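로봇/자동화 게시판 > 제품 질문

제목: Skiris 그리퍼 키트 써보신 분? 홍보 영상만 보고는 도저히 못 믿겠습니다

작성자: 납땜하다손뎀
Skiris 그리퍼 키트 견적을 받았는데 1410유로 나왔습니다. 손가락 한 쌍에 손목 카메라, 파지 소프트웨어 1년 이용권 포함이고 로봇팔은 별도예요. 판매 페이지에는 "처음 보는 물체도 바로 집는다"고 적혀 있는데, 영상은 컷 편집이 하도 많아서 뭘 보여주는 건지 모르겠더군요. 작은 작업실에서 이것저것 섞인 부품 분류하는 용도로 생각 중입니다. 실제로 굴려보신 분 계시면 단점 위주로 부탁드립니다. 장점은 영업 담당자한테 질리도록 들었습니다.

작성자: 밤샘펌웨어
"처음 보는 물체도 바로"라는 문구 쓰는 회사치고 실패율 표 공개하는 데를 못 봤습니다. 저라면 그 표부터 달라고 합니다.

작성자: 회색토끼
5월에 체험 대여로 받아서 써봤습니다. 결론부터 말하면 나쁜 물건은 아닌데 그 값은 아니에요. 설치 문서는 영어판만 멀쩡하고 한국어판은 중간에 챕터가 통째로 빠져 있습니다. 캘리브레이션도 "원클릭"이라더니 저는 반나절 걸렸고요.
시험은 플라스틱 장난감 채소로 했습니다. 부품으로 하기 전에 만만한 것부터 해보자는 생각이었어요. 손목 카메라 화면 하나 올립니다.
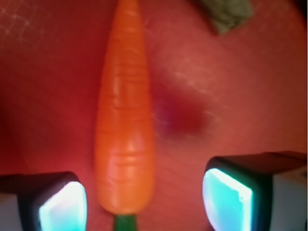

손목 카메라 화면. 빨간 바닥 위 장난감 당근, 양옆이 그리퍼 손가락.

화질은 보시는 대로 좀 무릅니다. 손가락 안쪽 패드에서 빛이 나는데 물체 잡을 때 도움이 되는지는 솔직히 체감 못 했습니다. 당근처럼 길쭉하고 색이 튀는 건 20번 시켜서 2번 놓쳤습니다. 납작한 건 훨씬 자주 놓쳤는데 기록을 안 해놔서 숫자는 못 드립니다.

작성자: 밤샘펌웨어
20번에 2번이면 열에 하나 놓치는 건데, 그걸 배경이랑 구분 잘 되는 장난감으로 해서 나온 수치라는 게 걸리네요. 검은 트레이에 검은 브라켓 놓고 하면 어떻게 될지. 그리고 화면에서 당근 윤곽이 저렇게 흐리면 작은 나사류는 기대 접어야 할 것 같은데요.

작성자: Tapsell유저
좀 너무 박하신 것 같습니다. 저는 Tapsell 그리퍼 쓰다가 Skiris로 넘어왔는데 작업 속도는 확실히 나아졌어요. 손목 카메라는 원래 바짝 붙어서 보는 용도라 저 정도 흐린 건 큰 문제가 아닙니다. 손가락이 화면 양쪽에 같이 잡히니까 물체가 가운데 왔는지 판단하기도 편하고요. 위 화면도 당근 꼭지 쪽이 손가락 사이에 잘 들어와 있잖아요.

작성자: 회색토끼
@Tapsell유저 들어와 있는 거랑 제대로 무는 건 다른 얘기죠. 저 한 장으로 잡혔다고 할 수는 없습니다. 게다가 아래쪽 굵은 데를 노리는 것도 제가 매번 지정해 준 거예요. 자동으로 두면 가는 끝 쪽으로 가는 경우가 있었습니다. 위치가 가운데서 살짝 왼쪽으로 쏠린 것도 저는 거슬렸고요.

작성자: Tapsell유저
자동 파지점은 펌웨어 올리면 나아집니다. 대여품은 구버전인 경우가 많아요. 버전 확인하셨나요?

작성자: 회색토끼
확인은 안 했습니다. 그건 제 잘못 맞는데, 체험용으로 내보내는 기계에 구버전을 깔아 보내는 회사라면 그것도 감점 아닌가요.

작성자: 납땜하다손뎀
글쓴이입니다. 답변 감사합니다. 영업 쪽에 실패율 자료 요청했더니 Cameron Halliday라는 담당자한테서 답이 왔는데, 수치는 없고 "고객 환경에 따라 상이"라는 문장만 있네요. 납품 사례로는 Festix 이야기를 길게 써 놨고요. 거긴 같은 모양 상자만 옮기는 곳이라 제 용도랑은 상관이 없습니다.

작성자: 기어박스
Skinar도 견적 받아보세요. 카메라 없이 손가락만 팝니다. 카메라는 따로 달면 되고 소프트웨어도 묶여 있지 않아요. 대신 조립 품질은 뽑기운이 좀 있습니다. 저는 두 번째 교환품에서야 멀쩡한 걸 받았어요.

작성자: 밤샘펌웨어
1년 이용권 끝나면 갱신비가 얼마인지도 꼭 물어보세요. 견적서에 안 적혀 있으면 서면으로 받으시고요.

작성자: 납땜하다손뎀
방금 견적서 다시 봤는데 갱신비 항목이 없습니다. 일단 구매는 보류하고 제 부품 한 상자 들고 가서 시연 보여달라고 해볼게요. 안 해준다고 하면 Skinar로 갑니다.

작성자: Tapsell유저
시연 가시면 펌웨어 버전 좀 적어와 주세요. 저도 궁금합니다.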